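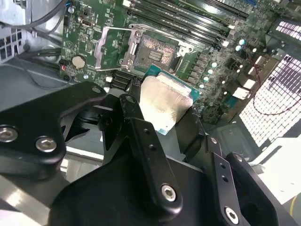
Page last changed: Mon 20 May

Jellyfish at Sterkside Beach: what we learned from one season of flag reports
Student project report by Marijke Van Wijk and Raphaël Hoarau

When we first sat down in January to pick a topic, we wanted something that people in our town would care about, and at Sterkside in summer there is really only one thing everybody asks the lifeguards: are there jellyfish in today? So that became our question too!

The guards at the Greson end of the beach keep a paper log of every day they put up the purple flag, and they very kindly let us copy it out (it took two long afternoons and a lot of tea, and a few pages had sand stuck to them). The log covered 57 flag days. We typed each one into a spreadsheet with the wind direction, the tide and the water temperature from the Troten pier station.

Our first guess was that warm water brings the jellyfish in. The log didn't back us up very well. Wind was a much better match, and 16 of the flag days came straight after a night of steady onshore wind, including the week when swimmers at the Lemaire steps were asked to stay out of the water altogether.

We should say that a flag only goes up when a guard sees jellyfish, so a quiet gray day with no swimmers may well have been missed. Raphaël also thinks the two ends of the beach ought to be logged separately, and I agree with him, although it would mean asking the guards for even more of their time.

Next term we would like to add the evening hours, and to try the same thing with the log from the Lemaire side if they still have it.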